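Brurby Tabletop: simulated clutter scenes for manipulation research

Software / Simulation / Scene packs

If you have ever spent an evening dragging little models around a virtual table, trying to make a mess that looks like a real mess, then you already know why we built Brurby Tabletop. It is a scene generator and a ready-made scene pack in one download, meant for people who train and test robot arms on picking, placing and sorting. You tell it what sort of surface you want, which objects are allowed on it, and how crowded things should get, and it hands you back a settled, physically stable arrangement that your policy can be dropped straight into.

The method behind it comes from work that Silviu Cozma and Nelu Anghel started at Lekesska, back when the two of them were trying to work out why a grasping policy that did beautifully on tidy test tables fell apart as soon as somebody put a trophy on its side. Their answer, which we still think is a good one, was to stop placing objects one at a time on a grid and to start placing them in small neighborhoods. A neighborhood is a handful of things that block, lean on or shadow each other, with open table left between it and the next one. The arm has to learn both kinds of ground: the crowded corner and the easy stretch in the middle.

What comes in the pack

The standard pack holds 143 object models, sorted into 31 families (books, bottles, cups with handles, lidded containers, toy vehicles and so on). There are 20 furniture pieces, mostly shelves and bins, and 6 table surfaces. Every object has a collision shape that we fitted by hand and checked again in October, when Costel Bratu went through all the handles. Thin looping handles were the worst of it, as anybody who has worked with a convex hull will tell you, and his new shapes leave the hole in the handle open so that a finger can go through it.

Scenes load in a few seconds on an ordinary lab workstation. You can save one as a fixed file, or save only the seed and have the same scene rebuilt later on, and that makes it a lot easier to share a failure with a colleague down the hall or across an ocean.

How the pack was tested

We trained two copies of the same pick-and-place policy. One saw grid-placed scenes and the other saw neighborhood scenes, and they had the same objects and the same training time. Both were then run on held-out neighborhood layouts. The second copy knocked over fewer neighbors on its way in and was noticeably calmer around tall, narrow things. It was no better at flat objects, and we would rather say so here than have you find out in week three of your project. A closed book lying flat is still a hard pick for a two-finger hand, and Aurel Coman is working on a push-to-edge routine for the next release.

The test layouts ship with the pack, in the folder marked Skalanness. Most users start with the toys and trophies set, which mixes shiny cups, a shelf and small everyday containers.
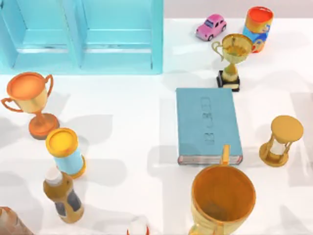

Toys and trophies set: white table, light blue two-compartment shelf, book and hourglass at right.

A layout like this one is useful at the planning stage, before any arm is loaded. The cluster by the toy car gives you overlap to deal with, and the open white area in the middle gives you somewhere to set things down. Soft shadows are switched on by default, and you can turn them off in the lighting panel if you want to find out how much your vision model has been leaning on them (ours was leaning on them more than we liked!).

Viewpoints and labels

Each scene can be exported from any viewpoint you choose, high or low, with segmentation masks, depth and object poses to match. Objects that run past the border keep their full pose in the label file, along with a visibility score, so you can drop them or keep them as you please.

Licensing and support

Academic labs get the full pack under the Barbu license, which covers everybody in one research group. Company licenses are priced per site. Support goes through Lukian Stetsiuk, who answers in the mornings and is very patient with installation questions. Please send him the scene seed and your log file along with your message.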